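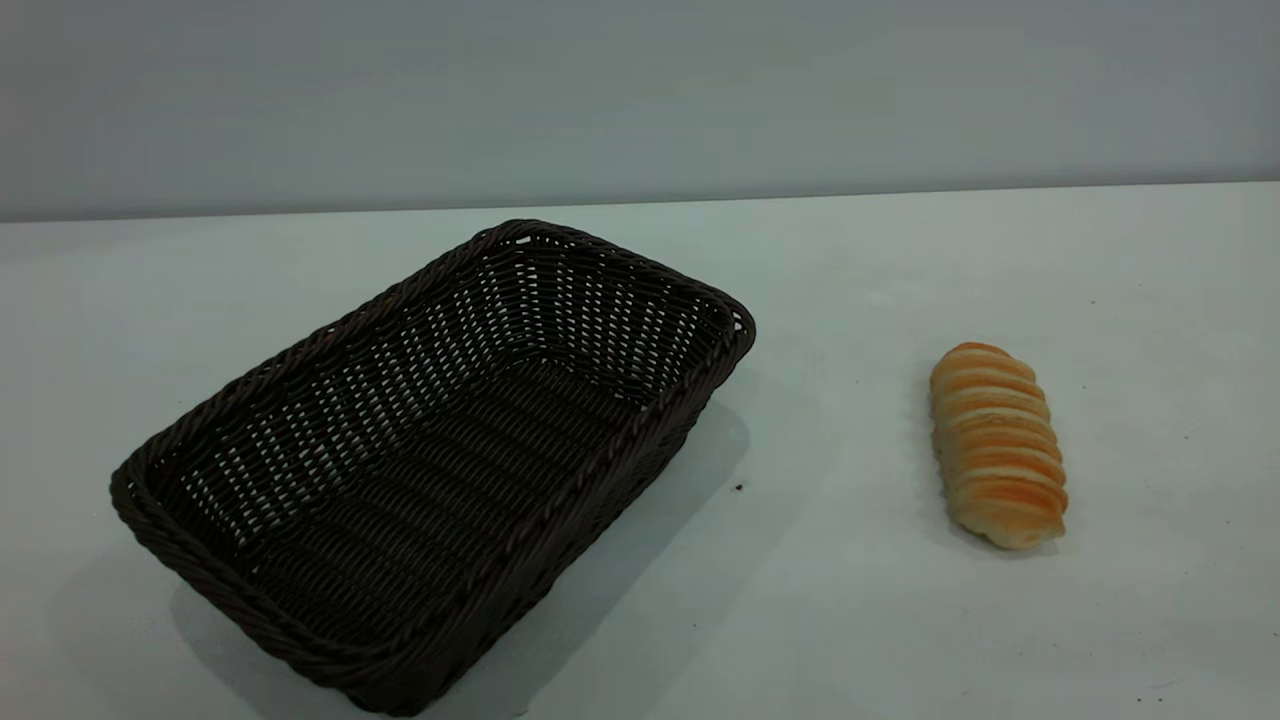
Woven bread basket and spiral roll, bench test for the Guvetti 8 pick-and-place unit.

Guvetti 8 Bakery Pick-and-Place Unit
Replacement finger pads and slip-detection update
Sold and serviced by Jirkstead

Service notice: dropped product on soft and ridged goods

Units shipped with the original smooth finger pads can lose their grip on rolls, horns and other baked goods with a ridged surface. The pads rest on the tops of the ridges and touch very little of the product. When the arm speeds up sideways, the roll can turn in the grip and fall before it reaches the basket.

On units running software earlier than Brastlow 40, the controller does not notice the loss. The fingers stay at their set width, the arm finishes its move and the cycle is counted as complete. Operators have reported short baskets with no fault on the display. In one case a roll landed on the transfer table inside the guarded area and a worker opened the side gate to get it while the arm was still in automatic. The gate switch stopped the arm and there was no injury.

Do not reach into the cell to pick up dropped product. Press Stop, wait for the amber light to go out, and then open the gate. If the arm moves at all with the gate open, take the unit out of service and call us.

What is affected

All Guvetti 8 units with smooth gray pads, part 532-A. The part number is molded into the back of each pad. Units with ribbed pads, part 532-B, are not affected by the slip problem but should still have the software update.

Flat goods such as sliced loaves and buns have not given trouble with either pad.

What is in the kit

Two ribbed silicone finger pads, part 532-B
Four pad screws and a driver
Memory stick with Brastlow 40
Printed instruction card
New label for the gate

Fitting takes one person and the power must be locked out at the wall. After the pads are on, run the width calibration from the Setup menu. The ribbed pads are thicker than the old ones, and a unit that skips calibration will squeeze too hard and crack the crust.

What the software changes

Brastlow 40 reads the finger motor current through the whole move instead of only at pickup. If the load disappears, the arm stops where it is, the amber light flashes and the display shows "Product lost." The cycle is not counted. The operator has to clear the table and press Reset before the arm will run again.

Woven baskets need one extra step. The slots in the weave can confuse the height sensor, which may read through to the table and lower the product too far. Choose Open Weave under Basket Type and enter the floor height by hand. Measure it from the table to the inside floor of the basket, at the center.

Testing

The new pads were tested for 3,000 cycles on ridged rolls by our service engineer, Ok-hee Do, using the standard arm speed. There were no drops. At the Fast setting the pads held, but some crusts were marked, and we recommend Standard for anything with a glazed or flaky surface.

Pads should be checked at each cleaning. Replace them if the ribs are rounded over or if there is a cut anywhere on the face. Do not use solvent cleaners on silicone.

Ordering

The kit is free for affected units through the end of May. Have the serial number from the base plate ready when you contact Jirkstead service. Spare 532-B pads are sold in pairs. Part 532-A is no longer supplied, and old pads should be thrown away so they do not get refitted by mistake.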